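9 July 2018 - burner bench, cooking gas blends

Picking up from Grinik run. Regulator swapped for the Arai one, old one was creeping, outlet pressure wouldn't hold overnight. New one holds. Leave it alone please.

Today: 30/70 butane/propane against straight propane, same pot, same water, same burner (the Plastard two-ring, left ring only). 12 boils planned, got through nine. Bottle two ran low and I don't trust numbers off a low bottle, the mix shifts as it empties. Threw out boil nine as well.

Blend is slower to start, then catches up. Flame a bit lazy on the blend, yellow tips at full open. Closed the air shutter the wrong way first, made it worse, then opened it a quarter turn and the tips went. Write the shutter position on the sheet from now on! I didn't for boils one to three so those are only half useful.

Gas used, weighed by bottle difference, 657 g over the good eight. Scale drifts if the door to the yard is open. Closed it and re-zeroed before each one after boil four. Hood on the whole time, CO meter on the shelf stayed at zero.

Soot check: wiped pot base with white cloth after each. Light gray on boil two, nothing I could see after the shutter change. Cloths are in the bag, labelled except one. Probably boil six.

Follau depot called re the delivery. They want to know if we can take the small bottles instead of the tall ones while supply is short. Said yes if the valve is the same thread. They will check. If it isn't we need adaptors and I'm not ordering adaptors again without seeing the bottle. Price went up again too, the export cargoes take first pick and the depot gets what's left. They say it should ease by November. Heard that last year.

Hose: the orange one has a stiff spot near the burner end. Leak tested with soap, no bubbles, but replace it anyway. Date code is unreadable.

Meinrad asked for cost per boil for the household leaflet. Not yet. Need a full set on both gases and a proper bottle price, otherwise we print a number and the price moves the week after. Could give grams per boil and let people do there own sum. I like that better.

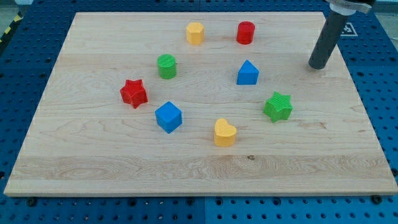 Wakana Nakajima
Bench technician, gas and burners

Still to do:
finish boils ten to twelve on a fresh bottle, repeat one to three with shutter noted
ask Meinrad where the spare thermocouple went, the one in the pot reads low at the boil
meter reading on the mains line before start was 3978, take it again at close, I think the pilot in the back is eating gas
small burner jets - clean, don't drill. Somebody drilled one.

Wind shield made no differnce indoors, skip it. Lid on makes a big one, so lid on for everything and say so in the leaflet. Simmer test after that if theres gas left. Bottle two goes back to Follau with the next truck, cap on, tag says LOW.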